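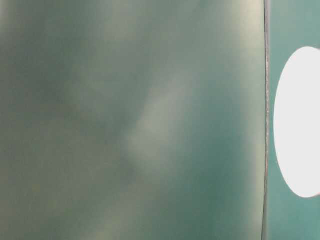
4. SIM-Karte einlegen und Telefon einrichten

Dieser Abschnitt gilt für das Brotisari 921 in der Ausführung mit zwei SIM-Steckplätzen. Besitzer der Ausführung mit einem Steckplatz überspringen die Schritte 4 und 9.

Sie benötigen: eine Nano-SIM-Karte, das beiliegende Auswurfwerkzeug, ein WLAN-Passwort.

Vorsicht: Schalten Sie das Telefon aus, bevor Sie den Kartenhalter herausziehen. Verwenden Sie keine zugeschnittenen SIM-Karten. Sie können sich im Halter verkanten und die Kontakte verbiegen.

1. Führen Sie das Auswurfwerkzeug gerade in die kleine Öffnung an der linken Gehäuseseite ein. Die Öffnung auf der Unterseite ist das Mikrofon — dort nichts einführen.

2. Drücken Sie, bis der Halter ein Stück herauskommt, und ziehen Sie ihn mit den Fingern ganz heraus.

3. Legen Sie die erste SIM-Karte mit den Kontakten nach unten in das Fach 1. Die abgeschrägte Ecke muss zur Ecke des Fachs passen.

4. Legen Sie die zweite SIM-Karte oder eine microSD-Karte in das Fach 2. Beides gleichzeitig ist nicht möglich.

5. Schieben Sie den Halter bis zum Anschlag zurück. Er schließt bündig mit dem Gehäuse ab.

6. Schließen Sie das Ladegerät an und laden Sie den Akku auf mindestens 40 Prozent. Bei niedrigerem Ladestand wird die Systemaktualisierung in Schritt 8 nicht gestartet.

7. Halten Sie die Ein/Aus-Taste gedrückt, bis das Logo erscheint. Wählen Sie Sprache und Region und geben Sie die PIN der SIM-Karte ein.

8. Verbinden Sie das Telefon mit dem WLAN und tippen Sie auf „Jetzt aktualisieren“. Der Download ist 244 MB groß. Das Telefon startet danach neu.

9. Öffnen Sie Einstellungen > Mobilfunk > SIM-Karten und legen Sie fest, welche Karte für Anrufe und welche für mobile Daten verwendet wird.

Hinweis: Die Speicherkarte kann als Erweiterung des internen Speichers formatiert werden. Dabei gehen alle Daten auf der Karte verloren, und sie lässt sich anschließend nur noch in diesem Telefon lesen.

Hinweis: Bei Verträgen von Darnanetti wird der Zugangspunkt nicht automatisch eingetragen. Tippen Sie unter Mobilfunk > Zugangspunkte auf das Pluszeichen und übernehmen Sie die Angaben aus dem Begleitschreiben des Anbieters.

Wird keine SIM-Karte erkannt

Schalten Sie das Telefon aus, nehmen Sie die Karte heraus und wischen Sie die Kontakte mit einem trockenen, fusselfreien Tuch ab. Probieren Sie die Karte auch im anderen Fach. Bleibt die Meldung „Keine SIM“ bestehen, wenden Sie sich an den Kundendienst von Kunis und halten Sie die Seriennummer bereit (Einstellungen > Telefoninfo).

Stand: 20. September 2024
Redaktion: Jin-sol So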